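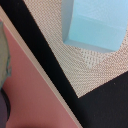 I've spent a good part of my working life reading rules about robots, and the ones I've come to love best are the short, homely ones about what goes on the work surface. When we drew up the handling sheet for the Clanular project at our shop in Wetport, the longest argument we had was over the mat. Something like a light blue block on beige woven cloth, with a black border around the cloth, looks so simple that you'd think a rule about it was a waste of paper. I don't think so at all! The edge between that cloth and that black is a straight, plain line, and a plain line is something a tired person can check a setup against at four in the afternoon without calling anybody over.

Most of the guidance I get sent (and people are kind enough to send me a lot of it) is written for the arm. It covers speeds and stopping distances and who may stand where, and I wouldn't take away a word of that. But the draft that came around from Kavomia in April ran to 132 pages, and I found 2 of them about the table. We had logged 463 runs on Karam by then, our older cell, and the trouble we wrote down was mostly table trouble: a mat turned a little from where it had been the day before, or a tool set down next to the work and left there through lunch.

So I'd like to see the surface get its own chapter, and I'd like it written by the folks who wipe it down. Say what the mat is and which way it lies. Say how much bare cloth should show between the part and the border, and put a drawing next to it. Say what may be parked on the neighboring table, because a thing that's out of the way for you may be well within reach of the arm. And please let people change the rule when it's wrong, in pencil if need be, with the date beside it. Ours has been rewritten so often that the first page is mostly crossings-out, and I still trust it more than the bound one on the shelf.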